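The Lamp from Gravuscombe

Hubert Baumgartner had been told the room would be ready by Saturday, and on Saturday he went to look at it. The lift was out, so he took the stairs and stopped on each landing to get his breath.

Svenja Ammann met him at the door with the inventory. It ran to 109 lines. She had typed it herself and had put the furniture first, then the taps, then what she called sundries.

"The white table's the one you want," she said. "Your mother's lamp is on it."

He had not seen the lamp since the house at Gravuscombe was sold. It had stood on the landing there, and if you came in after eleven it was lit. Aebischer, who bought the contents, had given 900 for the lot and never asked what any of it was.

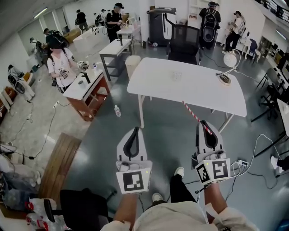 The white table, with the lamp at its right end.

He waited until people had gone down for lunch. Then he walked round the mesh chair and stood over the table.

The shade was rounder than he remembered. He put his hand on the gold base and felt underneath for the dent, where his brother had dropped it on the tiles. It was there. He pressed it with his thumb.

"Is it the right one?" Svenja asked.

"Yes."

"You can have it for 40. I'd have to cross it off."

He thought about his flat, and where a lamp like that would go. The bedroom had one socket and the hall had none. There was the kitchen, but he ate early and was seldom in there after dark.

"Does anyone use it?" he said.

"I do, in the winter. I stay on and do the lists."

A water bottle was lying on the floor in front of the bin. He bent down, picked it up and stood it next to the bin.

"How late do you stay?"

"Nine. Half past, sometimes."

He nodded and buttoned his coat. She held the pen over line 3 and waited for him to say something.

"Leave it on the list," he said, and went to find the stairs.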